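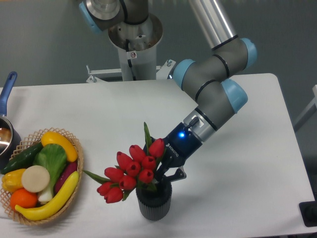 One reader of the first version wrote back that a fake bouquet is "the easy case", since silk and plastic stay where you put them, and asked why it needed a card of its own. I don't agree that it's easy. I do agree that the first card made claims it couldn't back up, and most of this rewrite is me taking them out.

# Matstead Tabletop: Tulips, Vase, Basket

Version 3. Card last revised January 15, 2018.

## What is in it

The set has 550 still pictures of a small group of household things on a white table: a bouquet of red artificial tulips, a ribbed vase, a wicker basket of fruit and vegetables, and a saucepan with a blue handle. The activity is flower arranging in the loosest sense. The bouquet is in the vase or out of it, or somewhere in between.

The first card called this "floral design". I've cut the phrase. A bunch of tulips in a vase is a bunch of tulips in a vase, and anyone who downloads the set hoping to study composition, color balance or how florists build height will be let down.

## Files

- `pictures/` - the stills, sorted by session
- `labels.csv` - one row per labeled object per picture
- `states.csv` - one row per picture, giving the state of the bouquet
- `disputed.csv` - labels the people doing the work could not agree on
- `CHANGES.md` - short, and shorter than it should be

There were 12 sessions. Session numbers don't follow the order in which things were done on the table, so please don't sort by file name and call the result a sequence.

## Bouquet states

Each picture gets one of these in `states.csv`:

| state | meaning |
|---|---|
| `in_vase` | stems inside the rim |
| `out_of_vase` | stems fully clear of the rim |
| `partial` | anything the labelers argued over |
| `unknown` | stems can't be seen well enough to say |

We dropped `inserting` and `removing`. Both were popular with the people who asked for the set and neither can be read off a still. A bouquet held above a vase may be on its way in or on its way out, and I have yet to meet a labeler who could tell me which without guessing.

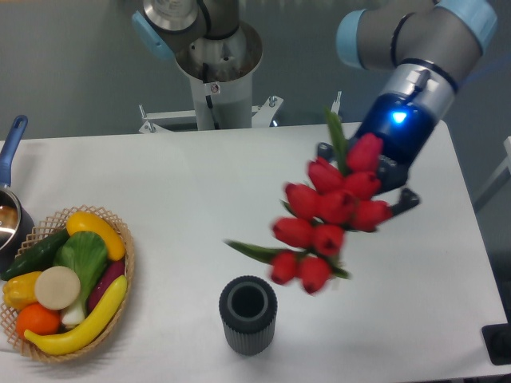 *State: `out_of_vase`. Bouquet tipped, blooms down, vase upright below.*

Blur is common on the tulip heads. It was left in. If you want crisp petals, filter on the `blur` column, but be warned that it was filled in by eye and the line between "slight" and "none" moved between sessions.

## The vase

The labels say `vase_ribbed`. Color is recorded as dark gray or black depending on the picture, and we stopped trying to make the rows match. Jerkach, the shop whose product sheet we were working from, sold it as "graphite", a word I don't trust on anything but a pencil.

The ribs cause more trouble than the color. Several object outlines wander along the ridges, and the ones drawn early are the worst. Check them before you measure anything.

## The tulips

The bouquet is labeled as one object. There are no labels for single blooms or leaves. Version 1 had them, and they were bad: closed red heads packed against each other hide one another, and a labeler who is tired will draw two where there is one. If your work depends on a bloom count, do it yourself and say how you did it.

The heads are closed and cup-shaped. They don't open over the sessions, they don't droop, and they tell you nothing about how a real tulip behaves after a few days indoors. A note in the Drukel mailing list archive suggests using the set to judge the freshness of cut flowers. Please don't.

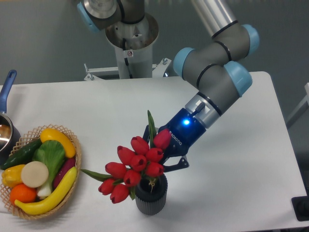 ## The basket and the saucepan

Both are there on the left as company for the flowers. They were meant to be background, and then someone labeled them anyway, which is why they need a section.

The saucepan runs past the left side of many pictures. Its outline stops where the picture stops. No attempt was made to guess the rest.

The basket is a mess of overlapping food. Some items are settled: the cucumber, the banana, the bok choy, the yellow pepper, the orange. Others went to `disputed.csv` and will probably stay there:

- the purple one, sweet potato or eggplant
- the bright yellow one near the top, squash or zucchini
- the pale round slice, daikon or some other radish

I was asked to pick one name for each so that the file would look cleaner. A cleaner file with wrong names in it is no use to me, so the rows carry both.
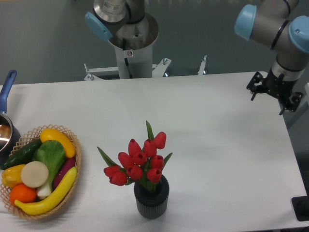

Using the Chornovol kitchen list would have settled the purple item, according to a comment left on the May draft, because that list simply calls it an eggplant. It does. It also gives no reason for doing so, and copying someone else's guess doesn't turn it into a fact. The row stays disputed.

## Known problems

- Agreement between labelers on `partial` is poor. Almost 7 in 12 of those rows were changed at least once. Treat the class as a bin.
- Basket shape is marked both `round` and `oval`. Viewing angle is the likely cause. I haven't proved it.
- The room is the same throughout: gray wall, white table. Results on this set say very little about a busy kitchen or a dining room with a patterned cloth.
- Version 2 numbers should not be compared with version 3 numbers. The states changed.

## Use and credit

Free to use for teaching and research. Credit "Matstead Tabletop, version 3". If you fix outlines, send the corrected rows with a line on how you decided. Corrections with no explanation go into a folder I check when I have time, and I don't have much.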